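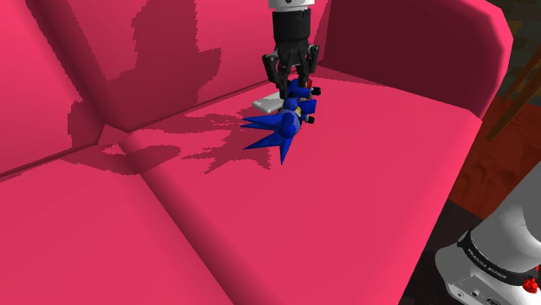

Flastdale Tenants' Association
Minutes of the July meeting, Baird Room

The meeting opened at 7:20, the earlier start time having been agreed to last month and then ignored. Apologies were received from two members. Several others sent none.

1. Minutes of the last meeting
Approved, after the word "shouting" was changed to "discussion" under item 5.

2. Laundry room
Varkik has replaced the dryer belt and sent a bill for $90. The dryer now runs for 20 minutes and stops, whatever the dial says. Members on the second floor consider this an improvement. Agreed to pay the bill and ask Varkik about the dial.

3. Lobby seating
The chair reported that the lobby bench is down to 5 slats. Proposals for a replacement were a new bench, a sofa, and nothing at all. The sofa party spoke at length on comfort. The nothing party spoke at greater length on people who sit in lobbies. Color was raised and could not be put back down. 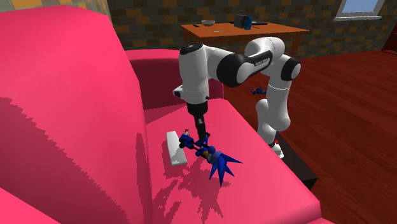
Pink sofa with a tall backrest.

A vote on the sofa was tied. The chair declined to break the tie, having to live here. Deferred to the next meeting.

4. Intercom
Lokamex came on Friday and relabeled the buttons. Apartment 2 now rings in the boiler room. Apartment 2 asked that this be left alone for the time being.

5. Bicycles
The sign asking people not to lock bicycles to the stair rail has had a bicycle locked to it. Agreed to put up a larger sign, higher.

6. Any other business
A member asked who waters the fern. The fern was discussed – it may be plastic. The secretary will look into it.

The meeting closed at 8:45. Next meeting same place, start time to be confirmed.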